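Comparing finger pad wear and camera view on two-finger hand-held grippers

Asked in Grippers and End Effectors

pad_creep

I am trying to choose between two configurations of a hand-held two-finger gripper for recording small-object picks. The arm side is settled. We run a Gruson arm with a parallel jaw, and the recordings are replayed on it after retargeting. The open point is the hand-held side.

Configuration A uses the stock textured pads and a camera mounted so that both pads are in view at full opening. Configuration B uses a smooth silicone pad from Putent, slightly thicker, with the camera tilted further forward. B sees more of the background and less of the pads.

Test protocol so far: 20 picks per object per configuration, same operator, same cloth, objects reset by hand to a rough position. Objects are a wrapped candy, a flat paper packet, a ball of yarn and a pen. I record at 60 frames per second and score a pick as good if the object leaves the surface and stays between the pads for two seconds.

Results for the candy and the yarn are the same within noise. On the flat packet, A wins clearly. On the pen, B wins by a small margin, which I did not expect, given that the texture ought to help on a cylinder.

The surface is a patterned cloth on a desk, with books behind it. I left the setting busy on purpose, as the policy will not be deployed in front of a gray backdrop. Pads at full opening in configuration A: 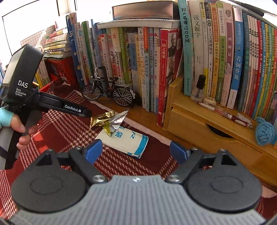
Kwabena Bonsu wrote back within the hour that 20 picks per cell is too few to call the pen result a result, and that he would not touch the pads until the opening width had been logged for every pick. I have no objection to that, but the width signal on my unit has a lag against the video, and I have not found a clean way to measure it.

So there are three things I would like input on. How many picks per cell are enough to separate two pads? How do I measure the lag between the width signal and the camera? And does anyone have a reason the smooth pad would do better on a pen?

Edited 6 Oct 2021: the controller firmware is the current one on both units. I checked after two people asked.

jawset

Taking these in a different order.

Lag first. Close the gripper fully and open it fully, fast, ten times in a row, with the pads in view. You get a square-ish trace in the width signal and a clear first frame of motion in the video for each cycle. Subtract. At 60 frames per second one frame is just under 17 ms, so a single cycle gives you a coarse number and the mean over ten gives you a usable one. Do this at the start and at the end of a session. If the two numbers differ, you have clock drift and a fixed offset will not fix it. On our Malabanan controller the offset was stable at 4 frames over a full session and we just subtract it in the loader.

This check needs the pads to be visible at full opening. Configuration B as you describe it may not allow it. That alone would push me to A, or to B with the camera tilted back.

On sample size: go to 100 per cell for the two objects where you see a difference and leave the others alone. It is tedious, but the resets are the slow part, and a cardboard template with cutouts for each object cuts that down a lot. Alternate the pads in blocks. If you do all of A in the morning and all of B after lunch you are measuring the operator.

On the pen: I suspect thickness before texture. A thicker pad deforms more around a small diameter and gives you a wider contact patch. If you can get the smooth material in the stock thickness, or shim the stock pads, you can separate the two.

Plumham_bench

I went through a similar comparison last November, with four pad types and one camera position. My view differs from the answer above in a couple of places.

First, object position matters more than pad choice for anything flat. A flat packet is picked by pinching an edge or by buckling the middle, and which of those the operator uses depends on how it lies relative to the jaw axis. Textured pads are good at buckling. Smooth ones need an edge. I would record the orientation of the packet for each pick and split the results by it before concluding that A wins.

Second, your success criterion hides slip. Two seconds between the pads says nothing about whether the object rotated. For a pen that is the most common failure on replay, because the retargeted grasp ends up off-center. Add a second score for rotation over 20 degrees.

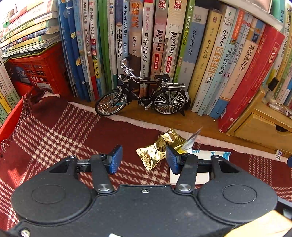

Camera tilt is the part I would settle before spending a day on 100 picks. You want the contact surfaces, the object and enough background for tracking in every frame, and there is always a trade. In my setup the useful compromise was to put the finger pads near mid-image with the target between them at the moment before descent. With the candy just above the pads and a spoked model bicycle and book spines behind it, the tracker has fine detail at more than one depth, and I would expect it to hold up well there. Reflective foil is a separate matter. Specular highlights move as the gripper moves, so mask the wrapper out of the tracking features if your pipeline lets you. Lock the exposure as well, before the first pick and for both configurations.

Third, the cloth. A repeating check pattern can produce false matches between neighboring squares when the view is close and the background drops out. Look at the pose estimate in the last half second of each descent. If it jumps by a whole pattern period, you have found it. A plain mat with a few irregular marks fixes this. It also changes the friction under the object, so rerun both pads if you swap.

I did not log width lag at all in my test and regretted it, so do what jawset says there.

gantry_dan

just use the smooth ones, we have them on everything and never had a problem. textured pads pick up lint from cloth and after a week they are smooth anyway

pad_creep

Thanks. Ran the open/close check on both units. Mean offset is 4 frames on one and slightly under 3 on the other, same at start and end of session, so a fixed offset per unit it is. Configuration B needed the camera tilted back before I could see first motion on the pads.

Split the packet data by orientation as suggested. A still leads when the long side is parallel to the jaw axis. In the other orientation the two pads are level. Pose jumps: found two in the candy descents, both in the last few frames, both close to one check wide. Ordering a plain mat.

Lint on the textured pads is real, by the way. I now wipe both sets between blocks.

Shimmed stock pads for the pen are cut but not tested yet. Will post the numbers when the 100-pick blocks are finished.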